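Search this site Enter keywords Go

Puvach Shared Kitchens - progress report to the funder
2025-03-28
Prepared by Marlies Mösli for Waltraud Berchtold

You asked for a plain account of where the money has gone and whether the reusable tableware scheme is doing what the application said it would. My short answer is that the lending side works and the claims we made about waste are still unproven.

Lending. The Podton store has now made 709 loans to clubs, schools and street parties. The application treated every loan as a set of disposable plates not bought. I don't think that holds. When I rang borrowers in March, several told me they would have used their own crockery, or asked guests to bring a plate. One school had never bought paper plates in its life. These are still useful loans, and people were pleased with them, but they shouldn't be put down as waste avoided. I would like your agreement to drop that figure from the summary page until we have something better to put there.

Stock. We hold 2,572 pieces. Bowls are borrowed far more than anything else, and we bought too few of them, on the advice of the supplier, Tseng, who told us dinner plates would be the main demand. Their forecast came from hotel customers and had very little to do with a village soup lunch. Breakages stand at 73 pieces. Chips are not in that figure, and I suspect the true loss is higher, as borrowers tend to put a chipped bowl back in the middle of the pile and say nothing.
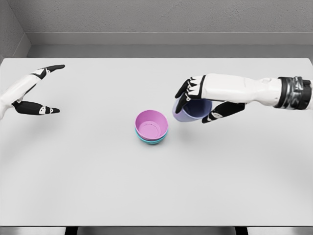
Fig. 1. Bowls in a small stack, simulated view.

Washing. The plan assumed that borrowers would return things clean. Most do, after a fashion. We rewash nearly everything, and the hours for that were never in the budget. The Skorar booking system was meant to flag late and dirty returns and charge for them. It flags the late ones. The charge for dirty returns has to be typed in by hand, and in practice it is waived, partly out of kindness and partly to avoid an argument at the counter. I see no point in paying for the upgraded version until the supplier can show us the charging part working.

Second site. The application promised a second store by the summer. I would advise against it. Five groups said they would use one, but when asked for dates only two gave any, and both of those already collect from Podton without trouble. A van run once a fortnight would cost less and could be stopped if it wasn't used. Waltraud, I know the second store was the part your board liked best, so I'd sooner raise it now than in the final report.

Spending. We are under on rent and over on staff time. The two nearly cancel out, though I wouldn't take much comfort from that, as the rent was low only through a delayed start to the lease and goes up to the full rate next quarter.

Decisions needed from you:
- whether the waste figure can come out of the summary
- whether money set aside for the second store can go on a van and extra bowls
- whether rewashing hours can be charged to the grant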